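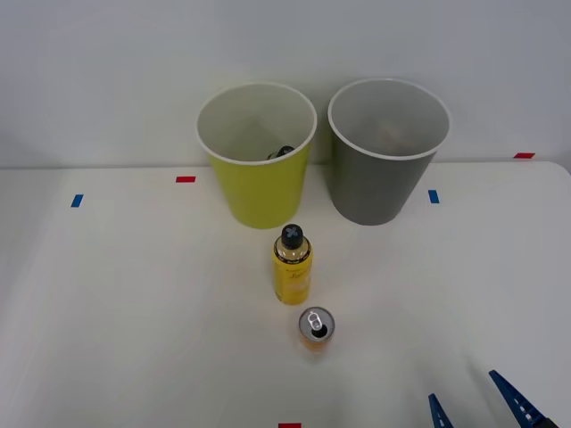

Leergut und Restmüll auseinanderzuhalten klingt nach einer Kleinigkeit, aber in einer Gemeinschaftsküche wie unserer sieht man schnell, wie verschieden die Leute das handhaben. Wohin gehört eine orange Getränkedose, deren Lasche schon offen ist — in den gelbgrünen Behälter oder in den grauen? Genau darüber möchten wir mit Ihnen ins Gespräch kommen, und deshalb suchen wir für unser Projekt Plusex noch fast 80 Teilnehmerinnen und Teilnehmer ab 18 Jahren!

Sie kommen im Dezember für einen Vormittag zu uns ins Haus Prurner, sortieren in aller Ruhe Flaschen, Dosen und Sprays und erzählen uns dabei, was Ihnen durch den Kopf geht. Vorwissen brauchen Sie keines, nur ein bisschen Neugier.
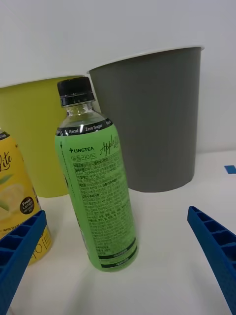 Los geht es jeweils um 10 Uhr, Kaffee und Kuchen stehen natürlich bereit, und wer möchte, bringt gern jemanden aus der Familie oder der WG mit. Als Dankeschön gibt es einen Gutschein für den Laden Kostton.

Bitte melden Sie sich bei Maximiliano Retamal, Büro 97, oder tragen Sie sich am Empfang in die Liste ein.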